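FOR IMMEDIATE RELEASE - October

**Plurkgate Mussel Station puts 875 young mussels back in Kelemen Creek**

Contact: Raelene Tapsell, press desk, Plurkgate Mussel Station. Mornings best. Leave a message otherwise.

PLURKGATE - Juvenile river mussels are back in the upper Kelemen. Staff from the station set out 875 of them this month along a 450-meter stretch below the Ernen footbridge. First release on this creek. Second one planned for spring, water levels permitting.

The animals were raised at Plurkgate from brood stock collected downstream at Bernano. All tagged, all measured. Minimum length for release was 40 millimeters. Anything smaller stays in the raceways over winter and goes out with the spring group.

"We wanted them big enough to dig in before the first high water," said Sabina Ondrejka, hatchery manager. "The little ones get rolled. We learned that on another creek and I'd rather not learn it again." 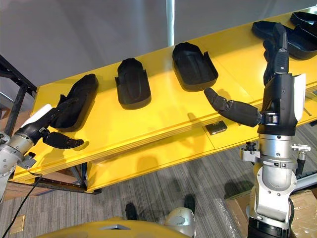
River mussels live half buried, hind end up, pulling water through and filtering out algae and bacteria. Two valves, a hinge, a strong foot. Healthy ones are shut tight when handled. Volunteers on the spring count will be asked to look for dead shell too, and a single empty valve is easy to know once you have the shape in your head: open and hollow with the side walls a bit raised, much like the larger black piece on the yellow table, only a whole lot smaller and usually full of sand. Bag it, write the site number on the bag, keep walking.

**Why the Kelemen**

The creek had mussels within living memory. Old shell still washes out of the banks at Ernen after storms. What finished them was the mill dam at the bottom end, which kept host fish from coming up. Larval mussels have to spend a few weeks on the gills of a fish before they can drop off and live on there own. No fish, no young mussels. Adults hang on for decades and then there aren't any.

The dam came out four years ago. Fish surveys led by Norbert Győri have found the right hosts above the old dam site for two seasons running - mainly darters and sculpin.

"Two good years was the line we set ourselves," Győri said. "One year can be luck."

**How the sites were picked**

Tímea Katona walked the creek twice, once in spring flow and once in late summer. She was looking for stable gravel with sand in between, shade, and enough water in a dry August. 13 sites made the list. Pasture sections were left out because of bank trampling, though talks with two landowners on fencing are under way and going well.

Each site is marked with a painted stake on the left bank. Please leave the stakes alone. Please also leave the mussels alone - collecting them is not permitted, live or dead, except by people on the survey. 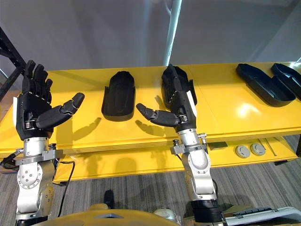
Dogs in the creek are fine below the footbridge parking area, same as before. Wading anglers are asked to stay off the marked gravel through the winter. Temporary signs are up at both access points. Permanent ones are on order and late.

**What happens next**

Monitoring starts after spring runoff. Divers and snorkelers will check every site, read tags where they can find them, and log growth. Some of the animals will have moved. Some will have gone too deep in the gravel to see. A low first count is expected and doesn't mean the release failed.

Water temperature and dissolved oxygen are being logged at the top and bottom of the stretch. Data will be posted on the station's web page once it has been checked by Yaowalak Sitthichai, who runs the water lab.

"People ask when the creek will be clearer," Sitthichai said. "Not next summer. Ask me when these animals have young of thier own."

That is a long wait. The species doesn't breed until it is several years old.

**Snorkel survey - sign up**

Places open for the spring count. No diving experience needed but you should be OK face down in cold water for an hour. Wetsuits provided, limited sizes. Under 16s with a parent. Training evening at the station beforehand, 6:30 p.m., back door by the raceways. 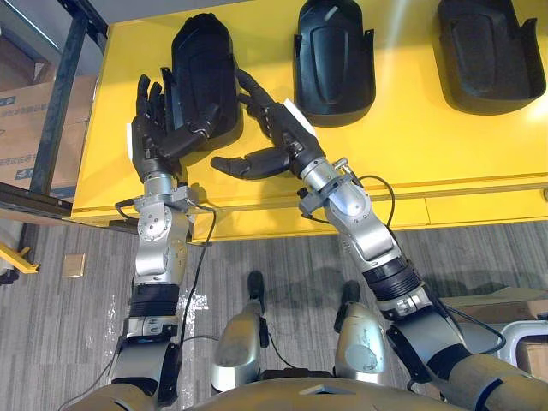
*Three black molded plastic parts on a yellow tabletop.*

**About Plurkgate Mussel Station**

Plurkgate raises native river mussels for release and holds brood stock from the Kelemen and Bernano waters. School visits by arrangement. Interviews with Ondrejka or Győri can be set up through Raelene Tapsell, same-day requests before noon please.

###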